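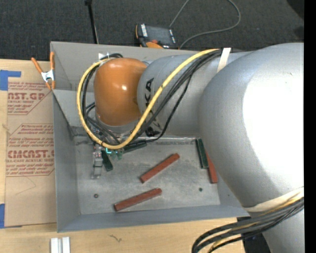 Figure 1. The arm over the sheet-metal bin, with red and green bars inside.

Equipment Plan and Budget
Josué Prado and Baltasar Salcedo, Paterson lab

We had so much fun with this part of the project, and neither of us expected to say that about a spreadsheet! The arm belongs to the department, so it cost us nothing, and that left our whole budget of $1,000 for everything around it.

Our first list was all big items. Then we spent an afternoon at the bench writing down what the work really uses: clamps, tape, cable straps, a bin, bars to pick up. Small stuff, but it adds up fast (the clamps and straps alone came to $127). We ordered most of it from Dinunex and put 20 percent aside for spares.

The hard choice was the gripper. Emunberg quoted us a finished one that would have eaten the entire budget, so we are making our own fingers and planning for 3 sets. Baltasar thinks we will go through all of them by December. Josué is betting on two.

Still to price:
Spare gripper cable
A second bin, deeper if we can find one
More bars in both colors

We would love to try the Brutiria force sensor next term. The quote is in Appendix B, and we have already asked for a student discount.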